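Greifer-Set von Kovov im Test – nach einem Halbjahr Robotik-AG

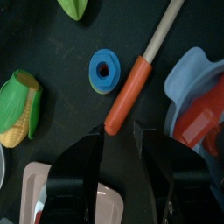

Bestellt im April, für unsere AG (Klasse 8 bis 10). Zwei Finger, schwarz, dazu Halter für die kleine Kamera und ein Beutel Schrauben. 212 Euro. Das Set von Cernance hätte 689 gekostet, war also keine Frage.

Aufbau: ging. Anleitung nur auf Englisch und die Seite mit dem Kabel fehlt. Oľga Šindelář hats mit zwei Schülern an einem Nachmittag hinbekommen, ich hätte länger gebraucht.

Was gut klappt: Spielzeuggemüse, also Maiskolben und Co. Auch die großen Plastikmuttern, wenn man sie an der Kante nimmt. Runde Griffe sind schwierig, die drehen sich weg – da haben wir dann Gummi von Drunis aufgeklebt, seitdem besser. Flache Schalen am Rand greifen, sonst vergesst es.

Was nervt: Die Schrauben am Finger lockern sich. Nach etwa 50 Griffen nachziehen, steht nirgends. Und die glatten Flächen spiegeln im Kamerabild, unsere Erkennung kam damit anfangs garnicht klar. Nasrin (Golestani, 10b) hat die Belichtung fest eingestellt, jetzt gehts.

Support: eine Mail, Antwort nach 2 Wochen. Naja.

Für eine Schul-AG trotzdem ok. Für Wettbewerbe würd ich was steiferes nehmen, die Finger geben seitlich nach. 3,5 von 5 Sternen. Ersatzfinger gibts einzeln, hab gleich ein Paar mitbestelt.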